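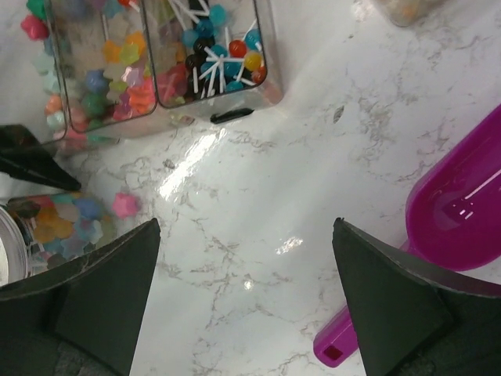

Section 4 covers placing and leveling the Trovholm countertop scale, setting it to zero, and storing container weights. Read it through once before you unpack the platform. The scale can be used on any firm, flat counter. Smooth stone suits it well, and a white marble top like the one shown, with a clear divided bin of gummy stars standing on it, will hold the feet without packing or shims. Tile with wide grout lines is less suitable, as a foot may drop into a joint and tilt the platform.

4.1 Choosing a position

1. Pick a spot away from open doors, fans and air vents. Moving air across the platform makes the last digit drift.

2. Keep the scale at least 11 inches from any refrigerator, mixer or cash drawer. Vibration from these is the most common cause of a reading that will not settle.

3. Wipe the counter and let it dry.

4. Check that the power cord reaches the outlet without crossing a walkway. The cord supplied by Mersha is the only one approved for this model.

CAUTION: Do not lift the scale by the platform. Hold the base on both sides. Lifting by the platform can bend the load cell, and a bent load cell cannot be repaired on site.

4.2 Leveling

1. Set the base down with the display facing you. The bubble level is on the left rear corner.

2. Turn the front feet first. Clockwise raises the corner, counterclockwise lowers it.

3. Turn the rear feet until the bubble sits fully inside the ring.

4. Press down lightly on each corner in turn. If the base rocks, one foot is not touching. Lower that foot until the rocking stops, then look at the bubble again.

5. Tighten the lock rings by hand. Do not use pliers.

Note: If you move the scale, even to clean under it, repeat steps 1 to 5.

4.3 First power-up

1. Place the platform on its posts with the arrow toward the display. It should drop into place without force.

2. Plug in the cord and press ON. The display shows all segments, then the software version, then 0.

3. Leave the scale on with nothing on the platform for 3 minutes before weighing. In a cold room, such as a shop that has been shut overnight, give it twice as long.

4. If the display shows a number other than 0, press ZERO once and wait for the steady light.

If the display shows E67, the platform was loaded when the scale was switched on, or it is resting against something. Clear it, switch off, and start again at step 2. If E67 comes back, check under the platform for the foam shipping block – it is gray and easy to miss.

4.4 Storing container weights

The scale can remember the empty weight (tare) of the tubs and trays you use most. There are 11 memory slots. Once a weight is stored, you can put the filled container on the platform and read the contents alone.

1. Empty the container completely and wipe out any sugar or crumbs.

2. Put it on the center of the platform, lid off. If you always weigh with the lid on, store it with the lid on.

3. Wait for the steady light.

4. Hold TARE until the slot number flashes.

5. Press the arrow keys to choose a slot, then press TARE again. The scale beeps once when the weight is saved.

6. Write the slot number on the container. A label on the bottom wears off quickly; use the side.

To use a stored weight, press RECALL, choose the slot, and set the filled container down. The slot number stays on the display until you press CLEAR.

Note: Two tubs of the same make can differ slightly. Store each one separately if you sell by weight.

CAUTION: Do not leave a full container on the platform overnight. The zero point may shift, and you will need to repeat 4.3 in the morning.

4.5 If the reading is still wrong

Check the level, then the zero, then the tare slot, in that order. Almost 67 percent of the service calls logged by Prornard last July were closed at one of these checks. If none of them helps, contact the Prornard service desk in Skolville and ask for Tekle Mekonnen or Berwyn Hughes. Have the serial number ready – it is printed under the base, next to the battery door. The desk is closed on Friday afternoons.

Calibration with test weights is covered in Section 5.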